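Ticket: la pinza suelta los envoltorios antes de llegar al cubo
Proyecto: Riltonus (taller de robótica, equipo de reciclaje)
Abierto por: Elie Karam
Estado: abierto, prioridad media
Componentes: pinza, nodo de agarre, config de Yeon

Hola a todos, abro esto porque llevo toda la tarde peleándome con lo mismo y prefiero dejarlo por escrito antes de que se me olvide la mitad (la última vez lo conté en el grupo y se perdió entre memes).

Qué pasa: el brazo baja, cierra, coge el envoltorio, sube tan contento y, a medio giro hacia el cubo, lo suelta. No siempre. De una tanda de 30 intentos hubo muchísimos fallos, y casi todos con bolsas blandas. Con el bote de Kudusport que usamos de prueba no falla ni una vez, así que mecánicamente la pinza cierra bien.

Qué esperaba: que lo mantuviera agarrado hasta recibir la orden de abrir, vamos.

Cómo reproducirlo: arrancar Yeon con el perfil «taller», cargar la rutina de recogida, poner una bolsa vacía en la alfombra y darle a empezar. Si la bolsa está estirada suele aguantar. Si la arrugas un poco, al suelo.

Lo que he probado hasta ahora:

Subir la fuerza de cierre. Mejora algo, pero a partir de cierto punto el servo se queja con un zumbido horroroso y me da miedo quemarlo, que solo tenemos 2 de repuesto.

Bajar la velocidad del giro. Ni caso, suelta igual, solo que más despacio.

Cambiar las gomas de los dedos por las nuevas de Hivham. Agarran mejor, eso sí, y las dejo puestas, pero el fallo sigue.

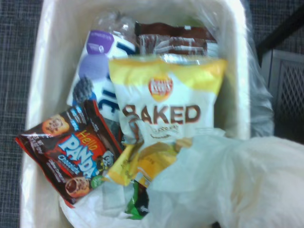

Mirando el log con calma vi una cosa rara. Justo antes de cada caída aparece «grasp_lost» y, a los 200 ms, el comando de apertura. O sea, que la bolsa no se escurre: ¡es el propio programa el que abre! El nodo de agarre mira la separación entre los dedos y, como una bolsa de patatas aplastada casi no abulta, decide que no ha cogido nada y vuelve al estado de búsqueda. Con el bote no pasa, claro, los dedos se quedan bien separados.

Fui a la config y el umbral sigue siendo el que pusimos en enero, cuando solo recogíamos latas y botellas. Lo he bajado a mano y la cosa cambia un montón, pero ahora tengo el problema contrario: si cierra en vacío se cree que lleva algo y se pasea hasta el cubo para soltar aire. Muy digno él, eso sí.

Actualización, 18:40. He añadido la corriente del servo como segunda condición. Si los dedos están casi juntos pero la corriente se mantiene alta, lo damos por agarrado. Con bolsas medianas va bastante bien. Con los paquetitos pequeños todavía duda, creo que porque la lectura viene con mucho ruido y no la estoy filtrando. Por cierto, el lector de corriente devuelve valores de 0 a 1,000 (con coma porque quien escribió el driver formatea a la inglesa: es mil, no uno). Perdí un buen rato con eso, así que avisados quedáis.

Pendiente:
- filtrar la corriente con una media móvil cortita
- repetir la tanda completa con el umbral nuevo y apuntar qué bolsa falla, no solo cuántas
- decidir si quitamos el reintento automático mientras depuramos, que a mí me vuelve loco
- pasar el umbral al fichero de perfil, ahora mismo está metido a pelo en el código (culpa mía)

Los cambios están en mi rama, sin fusionar. Si alguien los prueba antes que yo, que calibre primero el cero de la pinza, porque con las gomas nuevas se ha movido y los números antiguos ya no valen. Dejo el log completo en la carpeta compartida del equipo y mañana sigo con el filtro.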